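Skatongate Community Help
Clubs, Societies and Local Groups

Should we join a federation of service clubs or stay on our own?

Posted by Renata Jara

I belong to a small service club in Skatongate. We have 23 members on paper and 17 who turn up. We meet twice a month over a meal, we run a book sale and a winter coat collection, and whatever is left goes to local causes. We have been doing this for years without belonging to anything bigger.

In June a man from the Alarcón Federation came to dinner and gave a talk about why we should affiliate. He was pleasant and the slides were smart, but I came away with more doubts than I went in with. He kept saying "network" and "reach". When I asked what a club our size would get that it doesn't have now, he said we would be part of a family of more than 3 hundred clubs. Fine, but what do we get?

From the papers he left, the terms seem to be these. Every member pays a yearly fee to the federation on top of our own subscription. We adopt their standard rules, including a fixed term of office for the president. We have to send someone to the district meeting, which is held in Wudden and takes most of a day. We may use their badge. There is a line about "access to insurance" which doesn't say whether the insurance is included or whether we are merely allowed to buy it.

Half the club is keen, mostly the half who like the badge. I'd be glad to hear from anyone whose club has affiliated, or looked at it and said no. I'm particularly interested in whether you can leave again, and what happens to the money in your bank account if you do.

drew_at_the_mill

We joined a federation (a different one, but the terms sound much alike) and I was club secretary through the whole business. My view is that it suits some clubs and that yours may not be one of them.

Start with the insurance, as it is the only part with a price you can check. Ask for the policy wording. A leaflet won't do, and neither will a summary. Ours covered meetings and "approved activities", and a sale in a hired hall only counted as approved if we had sent in a form beforehand. We had been buying our own cover before that, and when I put the two side by side the federation's was cheaper but did less. Get a quote for your own club first so you have something to compare.

Next, count the members you'd be paying for. If the fee is per head on the roll, you will be paying for all 23 and not for the 17 you see at dinner. We had to have several awkward talks with people who had drifted away but still liked being listed. Two of them took offence.

The district meeting is a matter of taste. I went to five. The morning was reports read aloud from sheets we had all been sent. Lunch was useful, and I met a club from the next valley who lent us tables. Could I have met them without paying a fee? Probably, but I hadn't in nine years, so make of that what you will.

As for leaving: read the section headed something like "dissolution" or "cessation". In ours, a club that left kept its own funds but had to hand over anything raised under the federation's name. By then every poster we printed carried the badge, so you can imagine the argument over which money was which. If you do join, keep a separate account for joint appeals from the first day.

I can't say whether Alarcón does it the same way. I would want it in writing from them, and I wouldn't accept anything said over pudding.

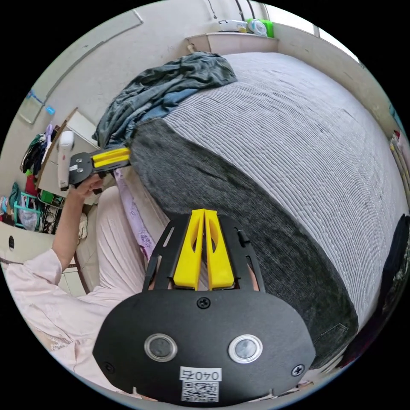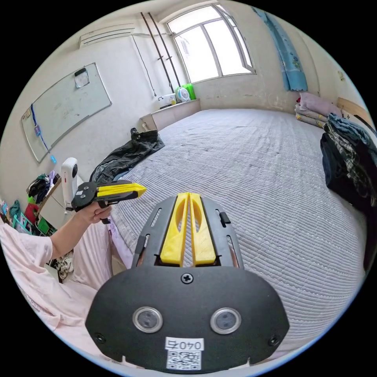 Two yellow-fingered grippers, the nearer one labelled 0407

tansy&co

Just join!! We did and it's been lovely, you get a newsletter and the changeover dinner is a really good night. I don't think anybody reads the rules, we certainly haven't. Our president has done it for ages and no one's ever said a word about fixed terms. You can always stop paying if you don't like it.

Old Drastilano Road

I'd be wary of the answer above. "You can always stop paying" is how a club ends up owing a year's fees for its whole roll, with the officers getting letters about it. It may not come to that, but find out what notice you have to give before relying on it.

My own club looked at affiliating and voted it down, so I can only tell you how we went about it. We asked the visiting speaker for the names of 3 clubs of our size that had joined, and 2 that had left. He gave us the first lot within the hour. The second lot never came. I found one of them myself by asking at the library, and their former chairman told me the trouble wasn't money at all. It was that the federation picks a theme each year and expects every club to do something for it, and with so few active people the theme pushed out the work they had started the club to do. Their hospital trolley went, and it hasn't come back.

That may be sour grapes. He'd fallen out with a few people — he said so himself. But I'd ask Alarcón outright whether the yearly theme is optional, and what happened to the last club that skipped it.

Two practical points. Check your own rules before you hold a vote, as many small clubs need more than a bare majority to change their constitution, and adopting someone else's rules is certainly a change. And don't let it be voted on the same night as the talk. People will agree to a good deal after a decent dinner.

If your members mainly want a badge, a local printer will make you one.

Renata Jara

Thank you, this helps. I have written to ask for the policy wording, the notice period and the names of clubs that left. I've had a reply to say my letter has been passed to the district office in Wudden. I will post again if anything comes of it.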